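The Little Cream Box That Runs My Kitchen

I have owned a lot of appliances I was sure would change my life. There was the bread machine. There was the juicer, which I used for one glorious week of beets. And then there is the microwave, which I never once got excited about, and which I use more than my car, my TV and my good knife put together.

So when mine quit in December with a pop and a smell, I figured I'd have the thing replaced by lunch. Ha! I spent 3 weeks at it. I looked at a Fletden that was as wide as my sink, and an Ikholm so tall it wouldn't go under the cabinets, and at one point I was seriously reading up on vent hoods at midnight with a bowl of cold soup beside me.

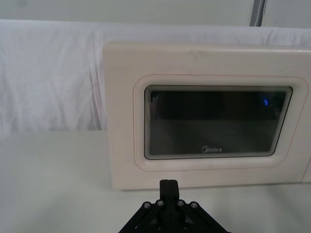 Microwave shopping is mostly a matter of deciding what you can stand to look at, because it's going to be in your line of sight every morning before coffee. I'd only ever had black or stainless, and both show every fingerprint I've ever left. The Midea won me over on looks alone, with those soft corners and a thin pinkish line around the window like piping on a cushion. Yes, the front picks up a scuff or a smudge too (mine certainly does), but on cream they read as kitchen life and I can live with them until the weekend wipe-down.

Now, the buttons. Mine are labeled in Chinese, and I don't read Chinese, and my sister thought this was the funniest thing I'd ever done. But think about how many buttons you really use on yours. My old one had a key for potatoes and a key for something called "beverage," and I never pressed either. With this one I keep to the numbers, the plus and minus, and the big orange one.
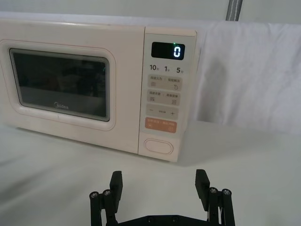
The 10, the 1 and the 5 sit right under the display, with the orange button farther down.

I did tape a cheat sheet inside the cabinet door for guests, and I looked up the rest of the labels with my phone one rainy afternoon. If you can get a panel in a language everyone in your house reads, do that! I'm only saying it wasn't the disaster my sister predicted.

Where you put it matters more than which one you buy. I started out with mine on top of the fridge (please don't, hot soup over your head is a bad plan) and then moved it to a plain white Osura table I got for 100 dollars, with space on both sides. Suddenly I had somewhere to land a hot bowl. I'd been balancing dishes on the toaster for years and thinking that was normal. Leave air around the back and sides too, however much your manual asks for, and don't let the cereal boxes creep up on it.
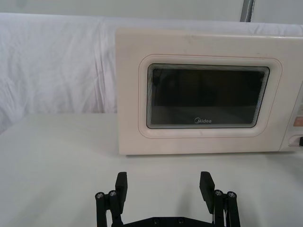
Keeping it clean without hating your life

My method is a bowl of water with a few slices of lemon, run until it's good and steamy, then left alone with the door shut for a few minutes. After that, a soft cloth does nearly everything. Be careful taking the bowl out, it'll be hotter than you think. For the outside I use a damp cloth and a drop of dish soap, and I go around the door seam with a cotton swab when I'm in the mood, which is maybe twice a season. Skip the scratchy side of the sponge on the window.

And cover your food! I bought a Darko splatter lid and it has saved me more scrubbing than any spray. A paper towel works fine for bacon.
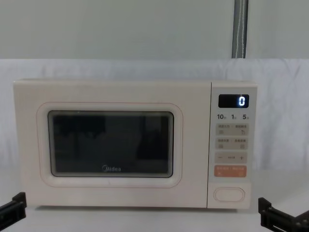

Assunta D'Amico wrote to me after my last column to say that I'm too easy on microwaves in general, and that anything worth eating deserves a pan. She does make one exception, for melting butter, and she'd like it known that she does it at half power and stands there watching the whole time. I tried it her way last night and got perfect butter with no explosion, so point taken. I'm still reheating my lasagna in the cream box, though, corner piece, lid on, and I'm having it for breakfast tomorrow.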